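Search this site Go

Weeds in the joints of big concrete slabs – what's working for you?
Telma Quezada

Our building opens onto a wide paved square, all big light grey slabs, and I've put my hand up to look after the joints. I've got up to 70 metres of them to do and my knees are already complaining. Boiling water did nothing much. I don't want to use spray because people park their bikes there and kids sit on the ground. Is there a tool you can use standing up?

Sharada Arumugam
Get a long-handled wire brush, the narrow kind. I had a Javton one for 9 years and only ever changed the head. Go along a day after rain when the roots let go easily, then sweep dry sand back into the gaps.

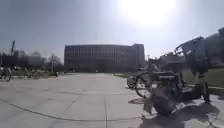 Do the long straight joints first and leave any curved ones till last, as you have to keep turning your feet and it's slow going. I do mine early, before the glare off the concrete gets going – in summer I wear a hat and sunnies even at breakfast time.

Sebastián Bustos
vinegar. cheap and it works

Tineke Lambrechts
Vinegar browned the tops on mine and they were back in six weeks, so I'd go with the brush. Check the joints aren't rubber or sealant first, though! Wire will chew that up.

Was this helpful? 75 people said yes

3 comments
Brenda Lightfoot: What colour sand did you use?
Sharada Arumugam: Plain washed, nothing fancy.
Telma Quezada: Brush ordered, thanks all :)

Share (6)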